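Budgeting for Hand-Held Gripper Kits: A Planning Guide for Departments

Prepared by Khalil Issa, Equipment Planning, Cerell

Departments that intend to record household handling tasks should settle the equipment list before requesting quotes. Grippers are normally used in pairs, one to each hand, and should be priced as pairs.

Step 1. Define the task. Cloth work on a bed or table requires both hands. Write down the items to be handled and the surface to be used.
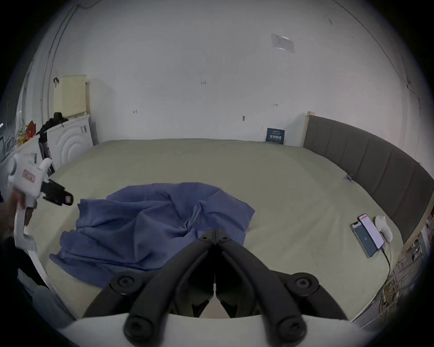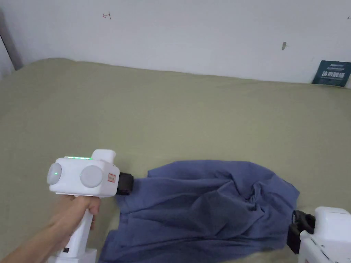
Cloth work on a bed, with a pair of hand-held grippers

Step 2. Set the quantity. Our Braston site planned for 14 pairs, or 28 single units. Spare jaws are listed separately and should not be counted as units.

Step 3. Price the full kit. The Braston budget allowed $1,615 per pair and a further $800 for the site as a whole, to cover chargers, cables and storage cases. Enter these on separate lines — combined entries are returned by Purchasing.

Step 4. Compare suppliers on the same terms. Ask each for delivery time, warranty length and the price of replacement parts. A quote without a parts price is incomplete.

Step 5. Arrange a trial. Request one pair on loan and have two operators of different hand sizes use it for a full shift. Record any complaint about weight or grip.

Step 6. Submit the request. Forms go to Ayman Karaki by noon on Thursday. Requests for the April order must include the trial notes and the signed quote.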